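What the packing table taught me about my own job

By Remigiusz Nowakowski
09/04/2020

I work in the packing room of Asteo, in Gellesby, where we put together small grocery parcels for people who order by telephone. Since spring we have had a robot arm on one of the tables. My colleagues know that I have opinions about it, and the editor of this page asked me to write them down. English is my third language, so I will try to keep the sentences simple.

I should say first that I am not against the arm. When it was announced, many of us expected something large behind a fence, like in a car factory. It came in two parcels and fits on an ordinary table. It picks up one thing, moves it to its place, and goes back for the next. The light and boring part of my work is the part it can do, and I don't miss that part very much.

But there is a question which the management has not asked, and I think it is the important one. What happens to a job when you take out the easy pieces?

Before, my day had a rhythm. I had difficult moments, for example when a parcel with eggs and glass must be packed again from the beginning, and between them I had ten or fifteen minutes of cans. Packing cans is not interesting, but in this time the hands work alone and the head rests. You talk with the person next to you. I learned half of my English over cans, from Mrs. Borkowska, who was born here and corrected my articles without mercy.

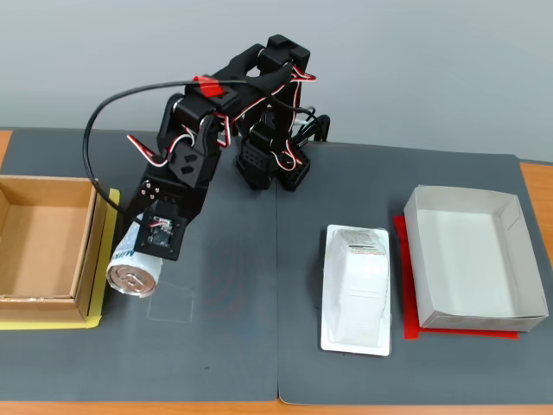 Now the difficult parcels come to us one after another. The office is satisfied, because the number on the board is better. In one week of August we sent 1582 parcels, and I was told that this is a record for our room. I believe it. I also know how I felt on Friday evening of that week, and there is no board for this.

The second change is smaller and harder to explain. The arm needs everything in the correct position. If a carton stands a little crooked, somebody must go and make it straight. In the beginning I found this funny. Later I noticed that I was arranging my whole table for the comfort of the machine, also on the days when it was switched off. My coffee moved to the window sill. My radio went home.

My brother-in-law, who works in the warehouse at Waritz, tells me that I am sentimental. According to him the same was said about the forklift, and today you would not find one person who wants to carry the sacks again. He is right about the forklift. It took away the work which was destroying people's backs. I would be very glad to see an arm that lifts the crates from the bottom shelf, and I have written this on the suggestion form 5 times.

What I would like is not complicated. Let the people who work at the table decide which tasks go to the arm, and let them change their mind after a month. Give back a part of the saved time as a real pause, with chairs. And when a new person starts, let her begin with the cans, by hand, beside somebody who has been here long. We have 130 products on the shelves, and you learn them through the fingers much faster than from a list on the wall.

Last week I asked our supervisor if we could switch the arm off on Thursday afternoons and pack everything together like before. She didn't say no. She wrote it in her notebook and asked me what she should tell the office about the numbers, and I am still thinking what to answer her.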